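# Iara Acuña, la pneumologue qui prend son temps
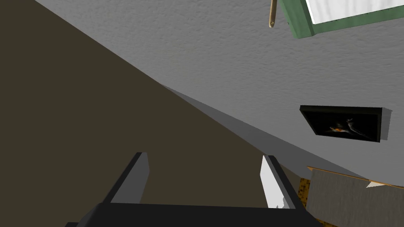 On m'avait prévenue qu'elle parlait peu d'elle-même, et c'est vrai, mais dès qu'on la lance sur le souffle, sur cette drôle de mécanique que nous oublions tous du matin au soir, la docteure Iara Acuña devient intarissable (j'avais réservé une demi-heure, je suis repartie à la nuit tombée !).

Elle dirige depuis février l'unité de réadaptation respiratoire de la clinique Villalba, après de longues années passées à l'hôpital de Fanley, où elle avait suivi comme interne les consultations de Wenceslao Lagos. « Il s'asseyait toujours avant de poser la première question, raconte-t-elle. J'ai mis longtemps à comprendre que c'était déjà de la médecine. »

Son équipe a accueilli 151 patients pour cette première saison, des asthmes sévères, des bronchites chroniques, quelques convalescents de pneumonies qui traînaient. Le programme paraît tout simple – de la marche, du vélo, beaucoup de kinésithérapie – et il demande pourtant une patience infinie. Renata Ledesma, la kinésithérapeute, fait parcourir 200 mètres à ceux qui, en arrivant, peinaient à traverser leur cuisine, et elle les accompagne en bavardant de tout, du marché, des petits-enfants, de la pluie.

La recherche, elle, occupe les fins de journée. Avec Amancay Painemal, physiologiste, Iara Acuña prépare une étude sur le sommeil des malades chroniques, sujet qu'elle juge trop longtemps laissé de côté. Elle enseigne aussi, deux matinées par semaine, et corrige les copies dans le train, au crayon, avec une tasse de thé en équilibre sur la tablette.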